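Section 4: Putting the Trora gray finish on a wood floor

If you skipped ahead to this section, go back and make sure the floor is sanded (Section 2) and that you've mixed a test pot (Section 3). I wrote those parts because I once went straight to the fun bit myself, in my own hallway, and had to sand the whole thing off again the next weekend. So please, read them!

I've put down Trora on old pine, newer spruce and one very stubborn oak landing, and the steps are the same for all three. What changes is how much the wood drinks. Pine takes it fast. Oak sits there and thinks about it for a while. The times I give are for pine, so if you have something harder, add a few minutes to each wipe and check your test board before you touch the real floor.

What you need in the room before you open the can

The Trora base coat, stirred with a flat stick (don't shake it, you'll be picking bubbles out all afternoon)
The Trora top oil, lid still on
A short-nap roller on a long pole, and a two-inch brush for the edges
A stack of cotton rags, more than you think
A white scrubbing pad
A metal bucket with a lid, half full of water
Knee pads
A lamp you can set on the floor

The lamp matters more than it sounds. Ceiling light flattens everything and you won't see the lap marks. Set it down low at the far end of the room and every puddle and missed strip shows up right away.

CAUTION: Rags soaked in the top oil can heat up and catch fire on their own if you leave them in a heap. Drop each one in the water bucket as soon as you're done with it and put the lid on. At the end of the day, take the bucket outside.

CAUTION: Turn off pilot lights and open at least two windows. I keep the door to the rest of the house shut with a damp towel along the bottom.

Working out how much to mix

My big room is 335 square feet and it used up one large can of base coat with a cupful left. If your floor is much rougher than mine, or it's never been finished at all, buy one extra small can and keep the receipt. Mix all the cans together in one tub before you start. Two cans off the same shelf can be a shade apart, and you will see exactly where you changed over (I can still point to the spot in the hallway).

4.1 Base coat

1. Vacuum the floor, then wipe it with a barely damp rag. Let it dry with the windows open.

2. Plan your way out. Start at the wall farthest from the door and work back along the boards. It sounds silly to put that in writing, but my neighbor Slamet Menon ended up in his bay window with a tray of wet stain and had to climb out through it.

3. Brush the edge along the first wall, going only as far as you can reach without moving your feet. Then pick up the roller and do the boards next to it while the edge is still wet.

4. Work two or three boards at a time, full length. Don't stop in the middle of a board. If the phone rings, let it ring.

5. Wait five minutes, then wipe off whatever is still sitting on the surface. Go along the grain. Swap the rag when it stops picking anything up.

6. Look at the boards you've done against the lamp. Shiny patches mean there's still base coat on top, so wipe those again.

7. Carry on to the door, then leave it overnight. Don't walk on it in socks, either. The fuzz sticks.

NOTE: The floor is going to look chalky and awful in the morning. Mine looked like somebody had spilled flour and tried to mop it. The top oil brings it back, so don't panic and don't put on more base coat.

4.2 Knots and dark streaks

Knots don't take the color the way the rest of the board does. They're dense and full of resin, and they stay darker whatever you do. I like that, and I leave them alone. If you really want them paler, dab a bit of base coat on with a fingertip wrapped in a rag, wait ten minutes, and wipe it back. Do it twice at most. A third go leaves a gray thumbprint with a ring around it.

Streaks are a different matter. A warm or pinkish streak is usually just the wood, and it will calm down some under the oil. A black streak near a wall or an old radiator is likely a water stain, and this finish won't hide it. Go back to Section 2.6 and treat the stain first.

As for when to stop, I want a pale grayish-beige with the grain still running through it and the knots left dark. A few lighter scuffs don't bother me at all. If you can't see any grain, you've left too much base coat on, and you can scrub it back with the white pad and a splash of the thinner from the kit.

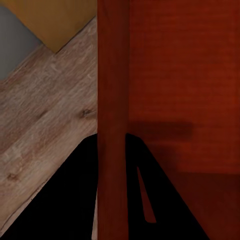

4.3 Top oil

1. Check that the base coat is dry. Press a clean white rag on it and twist. If any color comes off, give it a few more hours.

2. Rub the whole floor lightly with the white pad, along the grain. You only want to knock down the fuzz. Vacuum again.

3. Pour a puddle of oil the size of a saucer and spread it with a folded rag. A little goes a long way! Keep spreading until the rag drags.

4. After fifteen minutes, buff with a dry rag. The surface should feel like a clean plate, with no tackiness.

5. Put the used rags in the bucket. Yes, again.

6. Wait a full day, then do a second thin coat if this is a hallway or a kitchen. Bedrooms get by fine with one.

4.4 The first couple of weeks

You can walk on it in soft shoes the next day. Furniture can go back after three days if you lift it, and please do lift it. Rugs have to wait two full weeks, or you'll get a darker rectangle where the air couldn't reach.

For cleaning, use a dry mop at first. After that, plain water and a well-squeezed cloth are enough. I tried a supermarket floor soap in February and it left a film that took me three evenings to get off.

If something does scratch through to bare wood, you don't have to redo the room. Rub the spot with the white pad, touch in a little base coat with a cotton swab, wipe it, let it dry overnight, and oil over it. Keep a small jar of your mixed base coat for this, filled right to the top so it doesn't skin over, and write the room and the wood on the lid.

Stairs need a slightly different order of work, so they get their own pages in Section 5.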